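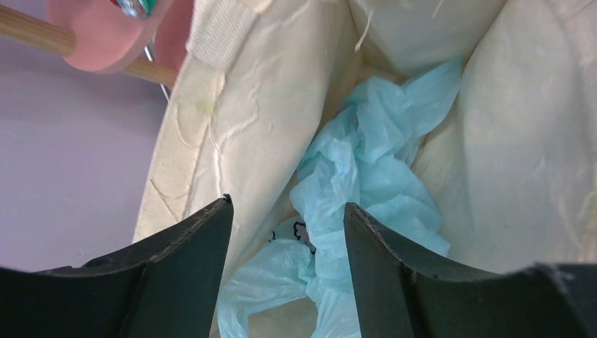 I have been losing an argument with plastic bags for most of my adult life. You know the stash I mean. Mine used to live under the sink in one giant bag stuffed with smaller bags, and every time I opened the cabinet door a few of them would slide out onto my feet. I'd shove them back in, shut the door fast and pretend that was a system.

So when we moved to the apartment on Woltside last November I told myself the bags were not coming. They came, of course! They came as packing material, wrapped around every mug and picture frame I own, and by the time I'd unpacked the kitchen I had more than I started with.

My friend Olga Azevedo is the one who finally got me to do something. She came over for soup, opened the wrong cabinet looking for bowls, and got the full avalanche. She just looked at me. Then she asked if I had a cloth bag of any kind, something big and soft that could hang on a hook, and I remembered the cream fabric one that had been folded up in the linen closet doing nothing at all.

That's where they all go now. One big cloth bag, plastic goes in the top, done. I'd seen people online folding each one into a tidy little triangle (like the paper footballs we used to flick around in middle school) and I did try it. I sat on the couch with a show on and made 12 of them, and then I got bored and wandered off, and the triangles came undone in a drawer anyway. Crumpled is fine. Crumpled is how they want to be.

A few things I've figured out since, in case you're in the same boat.

Sort before you store. I dumped the whole collection on the bedroom floor and counted, which I do not recommend for your self-esteem. There were 200 of them. Anything with a hole, anything sticky, anything that had clearly held onions at some point, I pulled out right away. I also pulled out the really stiff ones with the cardboard bottoms, which take up a ridiculous amount of room. After all that I kept 41, and I still think it's too many for two people and a cat.

The thin bags are the useful ones. I used to save the thick fancy shopping bags and toss the flimsy see-through kind, and I had it completely backwards. The thin ones line the bathroom trash, they go around a wet swimsuit, they'll keep a shampoo bottle from ruining your suitcase. I have a thick one from Kettunen that I've kept for four years and I could not tell you a single thing I've used it for. (It's a very nice green. It's staying.)

Pick a bag you can wash. The cream cloth shows dirt, sure, but it goes in with the towels and comes out fine. I dry it over the back of a chair so it doesn't shrink up on me. My sister, who is a Guseck basket person through and through, thinks I should have bought something woven with a lid. I looked at those. They're pretty! They also have little wicker ends that snag thin plastic, and then you're picking blue shreds out of a basket on a Saturday morning kind of mood, and no thank you.

And when it's full, it's full. This is the only rule I'm strict about. If I can't push another one down without it springing back up at me, a bunch of them go to the drop-off bin by the grocery store. I've done that twice this winter already. The bin takes clean, dry plastic film only, so check yours before you haul a load over there.

Giorgia Caruso left a comment on my pantry post asking what I do with the tiny produce bags, the ones on the roll that never open on the first try. I use them for lettuce again if they're clean, and otherwise they go in with everything else. I did think about a second, smaller bag just for those, but I know myself.

Next on my list is the closet that bag came out of. There are fitted sheets in there for a bed we don't own anymore, and a tablecloth I've been meaning to hem since the old place. I may need Olga back over for that one. I'll make the soup.

Recent posts

The pantry, two shelves at a time
Flarberg hooks: I hung them crooked and I'm leaving them
What to do with towels that are too old for guests
Moving with a cat, part two
Lentil soup for people who open the wrong cabinet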